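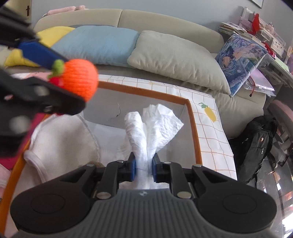
By Hamdia Yimer
15 January 2020

A longboard shop in Metstead has started taking orders for a new noseriding board from shaper Wakana Miyazaki, her first full model in more than ten years.

The board is called the Riquelme. It is a single-fin longboard with a wide nose, soft rails through the middle and a good deal of lift in the tail. Miyazaki shaped the early versions by hand in the back of the Fleso surf shop, where she has worked on and off since she moved to the area. The shop will carry the finished boards and handle all the orders.

Miyazaki said the shape came out of repair work. She spent several winters fixing older longboards, and the ones she liked best all had the same kind of tail.

"I kept measuring them before I gave them back," she said. "After a while I had a notebook full of numbers, and I figured I should make one."

The concave under the nose is deeper than on her older boards and runs farther back. It begins to fade out just ahead of the rider's normal trim spot. Miyazaki said this gives the board more hold when someone walks forward, but it also makes it slower to turn from the middle. Riders have to step back to the tail to bring it around.

Helmi Pesonen, who surfs in the local longboard club, rode one of the test boards through most of the fall. She said it took her a few sessions to get used to the weight.

"It paddles very well and it doesn't want to be rushed," Pesonen said. "On small days I would take it over anything else I own. When it's overhead I leave it in the garage." 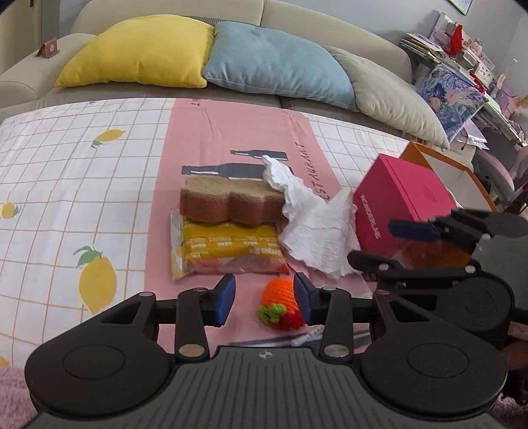 The second test board is the one the final shape was taken from. The first had a thinner nose and tended to catch when the wave got steep. Miyazaki cut it down afterward and gave it to a neighbor.

Glassing will be done by Nokance, a small factory up the coast that also makes the fins. Ilham Tahiri, who runs the glassing room there, said the boards will get a heavier cloth than most customers ask for now, with a second layer on the deck. Color is in the resin and will not be sprayed. Buyers can pick from a short list of tints or leave the board clear.

The first run will be 148 boards, each signed and numbered on the stringer. Fleso is asking for a deposit of $600, with the balance due at pickup. Shipping is possible but costs extra, and the shop recommends that people collect the board in person if they can — longboards are easily dinged on the road.

The first boards should be ready in March. Hatsue Yokoyama, the manager at Fleso, said a demo board will be kept at the shop for anyone who wants to try the shape before ordering. It can be borrowed for a morning with a driver's license left at the counter.

Miyazaki has not decided on a shorter version. She said a few people have asked for one, and she may shape a test board over the summer.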